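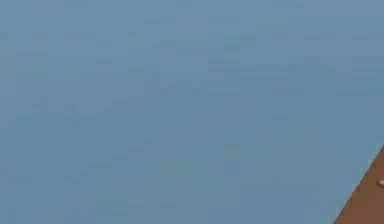

Gallery / Teleoperation / Simulated interiors

Views from the Skaltholm task set

Skaltholm is the living room we use for remote demonstration work at Ikurex. An operator drives a simulated arm from a desk with a hand controller, and the session is stored as joint positions, controller input and rendered views at the same clock rate. The views are kept at low resolution, the same size the policy receives during training. Anything an operator needs to see at higher detail is drawn on a separate monitor and does not enter the record.

The view that opens this gallery is mostly blue background. The brown surface takes up only the lower right corner, with a pale fleck on it at the right border. At this size the fleck is too small to identify. Views like this stay in the record along with the rest of the session. Yufang Fu's loader gives every view a coverage score, and low scores are down-weighted in training but not deleted, so that time stamps remain continuous.

Recording settings for this set: joint positions at 500 Hz, views at 30 per second. The controller reports 6 axes, three for translation and three for rotation, plus the trigger. Trigger travel is stored as a continuous value. An earlier format stored it as open or closed, and Sándor Kiss found that slow grasps could not be reconstructed from it.

Operators run each task 6 times before any run is marked for training. The first runs tend to have long pauses between approach and grasp. Ivar Nygård trims idle time at the start and end of a run only. Pauses in the middle stay in, with a flag, and the training script decides what to do with them.
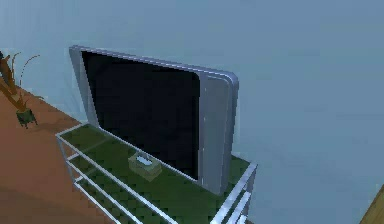
Can one operator's demonstrations be mixed with another's in the same training batch?

They can, provided the operator ID is kept as a field and the controller gain is the same for all runs. Different gains give different speed profiles for the same motion, and the policy tends to average them.

The television and its stand are fixed objects in Skaltholm. The screen is dark and shows no readout. The tissue box on the green top shelf is the only loose item there, and its outline blurs into the green at this resolution – Anikó Bognár lists low contrast against the support surface as a separate difficulty tag, independent of object size. The silver rails show pixelation along their edges.

Notes on the set

Collision shapes for the rails are simplified to boxes. Operators feel this as a slightly early contact when they approach a shelf from the side. Csenge Halász has a corrected version of the stand in the December build, and runs recorded on the old shapes will keep their own label.

Replay is done with Flornarov, our in-house viewer. It steps through joint data and views together and can overlay the controller trace. To replay a run at a different view rate, resample the joint data first and then re-render.

More galleries: Oláh kitchen set – Controller calibration – Hand-guided demonstrations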